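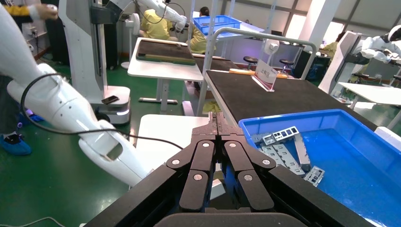 Does the list cover the touring shows or only the home stage, a reader wanted to know after the first release, and would it be possible to tell the two apart without reading every row? Fair question! It does cover them now, and there's a column for it. More on that below.

Zulis: a performance calendar for the Mumenlow playhouse

What's in it

Zulis is a plain list of who-played-what-when, minus the who. I typed it up from old season brochures, and it has 1,081 performances of 89 productions, one performance per row. Each row gives the title, date, start time, stage (main or studio), whether it was a matinee, and whether it was on tour. Cast lists are left out. I started on them, got tangled up in understudies and stopped.

Files

performances.csv is the big one.
productions.csv has one row per production, with the opening and closing dates and the running time if the brochure printed one.

The two join on production_id. Please don't join on title - the playhouse has staged the same classics again and again, and you'll end up with a Christmas show that runs for years.
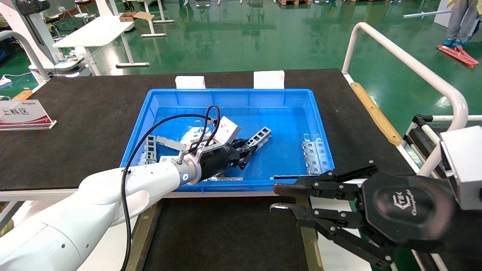 Touring rows have "yes" in the tour column and the name of the host venue in venue. Most of those are Coreck, a converted grain hall with a lovely deep stage (I've sat in every corner of it, and the left side of the balcony is the place to be). The rest are one-night stops, and I've kept the spelling from the brochures even where it looks odd.

Known problems

Start times are missing for 27 rows. The brochure for that season just says "evening," so I left the field blank.

July is thin every year. The house closes for the summer and only the courtyard readings go on, and those weren't always printed.

Cancelled nights are still in there. A brochure tells you what was planned, so if you want actual audiences you'll need the box office books, and I don't have those.

Accents in names like Ó Gríofa (the small publisher that printed the later brochures, see the source column) will break if you open the file in anything that isn't set to UTF-8.

Using it

Do what you like with it, and a mention of Zulis would be nice. If you spot a wrong date, open an issue and tell me which brochure page you're looking at - I love getting these!

Last updated Apr 1, 2021. Added the tour column, fixed the studio rows that had slipped a day.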